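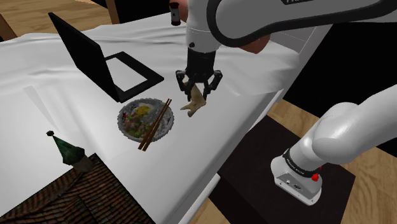 Vlasta Georgiev

Forums > Kitchen & Table > Linens > White tablecloths, to iron or not?

OK so I need opinions before my sister gets here in May. I have my grandmother's big white cotton tablecloth and it comes out of the dryer looking like a road map. I ironed it once, took me most of an evening, and by the time I'd carried it to the table it had creases again. So do I iron it or just let it be wrinkly? I kind of like the wrinkles but my mother would faint.

mocha_spoon
Let it be wrinkly! White cloth with wrinkles looks relaxed and everybody's going to put plates on it anyway. I haven't ironed a tablecloth since my wedding and I've been feeding eight people every holiday.

Rosângela Honorato
Gonna disagree. Wrinkled linen looks nice, wrinkled cotton looks like a bedsheet. If it's your grandmother's cloth I'd give it the respect of an iron. Do it damp, straight out of the washer, skip the dryer completely. Then roll it on a cardboard tube — don't fold it, the folds are what kill you.

pattyk543
Rosângela, a roll of wet cotton on cardboard is how you get mildew. Ask me how I know.

Rosângela Honorato
I said iron it damp, not roll it damp! It's dry by the time you're done with it.

pattyk543
Ok fair, I read that too fast.

Vlasta Georgiev
The dryer might be my problem then. I've been leaving it in there overnight (I know, I know). Has anybody tried just spraying it on the table and smoothing it with your hands? I saw somebody mention that in the Gradik thread and it sounded too easy.

tom_in_the_attic
Works on the top, does nothing for the part that hangs down. And put a towel under if your table is real wood, I got a white bloom on mine that took forever to get out.

mocha_spoon
Still voting wrinkles. Put the bread basket on the worst one.

Rosângela Honorato
You can't put a bread basket on ALL of them.

Vlasta Georgiev
Ha. Alright, here's the plan: wash the night before, hang it over the shower rod, iron only the drop on the side people see when they walk in, spray the top. My mother sits on the far side so she can complain about that half. Does starch help any or is that just for shirts?

pattyk543
Light starch, yes. Spills sit on top a little longer so you can blot them. Wash it out before you store it though, it yellows.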